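Sobre nós - Clube de Robótica Gomari

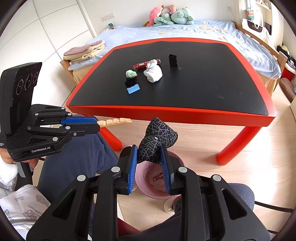

Trabalho de casa da equipa das meias, com a mesa vermelha à frente.

O Clube de Robótica Gomari nasceu numa sala de aula com fuga no teto e continua lá, agora com um balde melhor. Somos 27 alunos, dos doze aos dezassete anos, e um corpo docente que se resume a Gebhard Bachmann, professor de Físico-Química, e Anju Chauhan, que ensina Matemática e é a única pessoa autorizada a mexer no quadro elétrico.

Quem nos visita pela primeira vez costuma perguntar pelos robôs que lutam. Não temos. Houve um, o Brullus, que na sua única competição atacou com grande convicção a perna de uma mesa do júri. Ficou em sétimo entre sete. Está na vitrina da entrada, ao lado da taça de ténis de mesa, e pede-se que não lhe liguem a bateria.

O que fazemos

Desde essa derrota dedicamo-nos a tarefas domésticas. A ideia foi da Leonie Aebischer, na altura no 9.º ano, que argumentou que ninguém lá em casa precisava de um robô de combate mas toda a gente tinha meias por arrumar. Foi aprovada com um voto contra (o do dono do Brullus).

O projeto deste ano chama-se Camenzind e trata precisamente disso: pegar em meias, juntá-las e pô-las no sítio. Parece fácil a quem tem dedos. Os alunos trabalham com garras que se seguram na mão, uma de cada lado, e repetem a tarefa muitas vezes em quartos verdadeiros, com camas, peluches e tudo o que um quarto costuma ter. Depois sentam-se a ver as gravações e discutem. Uma meia preta estampada, apanhada pelo meio e toda enrodilhada, já deu discussão para uma tarde inteira: contava como dobrada? A ata regista que não.

A meta é chegar às 2.000 repetições antes das férias. O Cyrill Wyss mantém a folha de cálculo e aceita contribuições, desde que venham com o nome do ficheiro certo. Não vêm.

Como trabalhamos

Há três grupos. O das Mãos treina as tarefas e inventa outras novas. O do Código escreve programas e culpa o das Mãos. O da Papelada trata de autorizações, inscrições, lanches e desta página, pelo que nos pareceu justo dizer que é o mais importante dos três.

Encontramo-nos às 16h30 na sala de Físico-Química. As sessões terminam às 18h, hora a que o professor Bachmann começa a apagar luzes, uma de cada vez, até as pessoas perceberem. Os alunos novos passam as primeiras semanas no grupo das Mãos - é onde se aprende depressa que um pano macio é um adversário muito mais sério do que um cubo de plástico.

Não é preciso saber programar para entrar. Também não é preciso ter boas notas a Matemática, embora a professora Chauhan tenha pedido que esta frase fosse retirada.

Competições e outros resultados

Participamos todos os anos no Caltach, encontro de clubes escolares que se realiza em abril. No último levámos uma demonstração de arrumação de brinquedos e trouxemos o prémio do público, um saco de rebuçados e uma constipação coletiva. O júri elogiou a documentação. O grupo da Papelada mandou emoldurar esse parágrafo.

O Wendelin Lehner, antigo aluno e membro fundador, volta de vez em quando para ajudar com a eletrónica e para contar como antigamente era tudo mais difícil. Antigamente foi há quatro anos.

Inscrições

A quota é de 80 euros por ano letivo e inclui material, seguro e uma t-shirt num tamanho que raramente é o pedido. Há isenção para quem precise, basta falar com um dos professores. As fichas estão na secretaria, na gaveta que diz «Xadrez».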